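1/ Been asked a few times what we're doing differently with hay this winter, so a thread. Short version: soaking, weighing, and a forage test before we buy. Long version follows.

2/ Background. We have a small agistment place outside Altwood, mostly retired stock horses and a few ponies. Last year two of the ponies went footsore in autumn and the vet wanted them off grass and on low-sugar hay.

3/ I had been buying on looks. Green, leafy, smells good, no dust. None of that tells you the sugar. The first lot we tested was the nicest hay in the shed and it came back well over what the vet wanted for those two.

4/ So now I core sample before paying. Baysal Feeds lets me take a corer down to the stack. I pull from bales on all sides, mix it in a clean bucket, bag it and post it off. Results take a bit over a week. If the seller won't hold the hay that long I leave it.

5/ This year's main buy was a Rhodes grass lot from Porkondale. 600 small bales, one paddock, one cutting. I won't mix cuttings again. Last year I had three in the shed and the test only covered one of them.

6/ Cost, because people always ask. Cartage plus hay came to $2,906 for the first load and $2,032 for the second. The second was cheaper because we unloaded it ourselves and it was a smaller truck. Testing is small money next to that.

7/ Soaking. The ponies' hay goes in a net, in a tub of clean water, then gets hung to drain. In hot weather I do it for a shorter time and feed it straight away, as wet hay goes off quickly. Any that smells sour goes on the compost.

8/ Tip the water down a drain or onto gravel. Don't let them drink it and don't pour it where they graze. It's brown and it stinks by the afternoon.

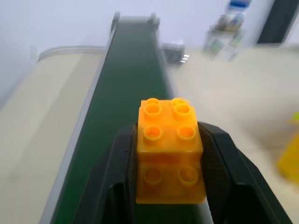
9/ Soaked hay loses some minerals along with the sugar, so the ponies get a balancer pellet twice a day in a handful of damp chaff. Marisol Serrano does my morning feeds and the two of us were scooping different amounts for weeks before we noticed. Now each feed bin lid has a colour on it and the same colour is on the whiteboard. Orange is the ponies, blue is the old geldings, white is everyone else. If the lid is orange there's no grain in it, full stop.

10/ Weigh it, too. A biscuit of hay isn't a unit. I hung a cheap luggage scale off a rafter and the biscuits from a single bale were all over the place. Weigh before soaking, and write down the dry weight.

11/ Small-hole nets slow the ponies down enough that they aren't standing around empty from midnight on. I put up two nets each at opposite ends of the yard so they have to walk. Anything shod gets its hay in a tub instead - I've cut one shoe out of a net and don't want to do it again.

12/ Shed storage. Pallets on the floor, a gap at the back wall, nothing stacked hard against the tin. I lost 40 bales to a roof leak two winters ago because I couldn't see behind the stack. Check it with a torch after heavy rain.

13/ Tidau, the bay pony some of you will remember from the poultice thread, is sound at the walk on soft ground. Still not right on gravel. Farrier is back Wednesday and we'll see what he thinks of the toes.

14/ Not advice for your horse. If yours is footsore, ring your vet first and sort out the hay after. Some horses shouldn't be on soaked hay alone, and an old one with bad teeth may need something else altogether.

15/ A couple of people have asked about the corer. It's a stainless tube that goes in a cordless drill. I borrowed one from the feed shop for the first lot, then bought my own. Go in through the end of the bale, keep the drill slow and clean it out between lots.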